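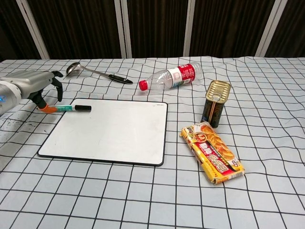
The Demmont open day ran from 11 until mid-afternoon and I went mainly for the household hall, which I'd missed on my last visit. Entry was free. Parking was on the grass behind the Galli building, and the walk in took longer than the map suggests.

The hall is divided into bays with brown curtain panels hung between light grey posts. Each bay has a table and a cloth, and on the cloth are ordinary things from a kitchen or an office. The one I spent most time at had a white cloth with a black grid, badly wrinkled. On it were a ladle with a black grip, a bottle with a red cap and a Chinese label, a small whiteboard with a marker, a tin of luncheon meat and something in a flat yellow packet.

Nives Pagano showed our group through. The store holds 3,121 items, she told us, and 756 of them are food or food packaging. Tins are kept by shape, and the rectangular ones have their own shelf. Stationery is in the next aisle. She had a good deal to say about whiteboard markers, most of it to do with lost caps.

I asked about the cloths. They're bought by the roll through Irstead, and the gridded one is the most used. Aldo Pagano would like them ironed. Nives wouldn't.

Lunch was a sausage in bread at the Vukside tent, with a long queue. The afternoon talk by Benedetta Sala on storage labels was full, so I listened from the doorway and caught maybe half of it. The store itself opens to visitors again in October, and bookings go through the front desk.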